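Sorting the mixed basket on the table: how do you split it up?
Posted by flenum_daza, December 12, 2023
33 replies | 2,165 views

Everything we bring home gets dropped in one basket and the basket lives on the table. Snacks, household stuff, whatever. I've started emptying it once a week and I want a rule for what goes where.
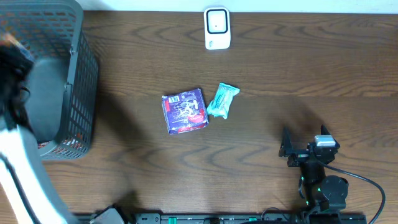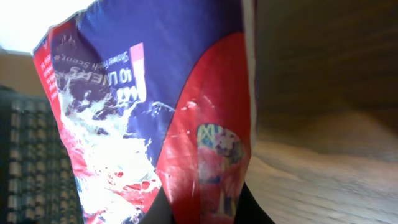 I have one pantry shelf and one hall closet. My first thought was food on the shelf, everything else in the closet. The trouble is the closet is at the other end of the apartment, so things pile up on the table until somebody walks them over.

getau33
Food and scented things should never share a basket in the first place. I kept crackers next to fabric softener once and they tasted like it. That "Shower Fresh Scent" pack goes straight to the closet, same day.

zivo_home
Disagree. If it's sealed it's fine for a week. I've used one mesh basket for everything since March and never had a problem. Mesh lets the air through.

getau33
Mesh also lets the smell through.

pantrydoor
Two baskets. One for food, one for everything else. Carry the second one to the closet when it's full and bring it back empty.

flenum_daza
I thought about two, but the table isn't that big and we eat on it.

pantrydoor
Then put the second one on the floor by the door. Mine was cheap and it has held up.

zivo_home
Liners I'd take out of the big pack anyway. A pack of 40 takes up a lot of room for what it is. I keep a few in the bathroom drawer and the rest up high.

flenum_daza
OK, trying the floor basket this week. Snacks stay on the table until the shelf is cleared. Does anyone label theirs?

getau33
Masking tape and a marker.

Share (2)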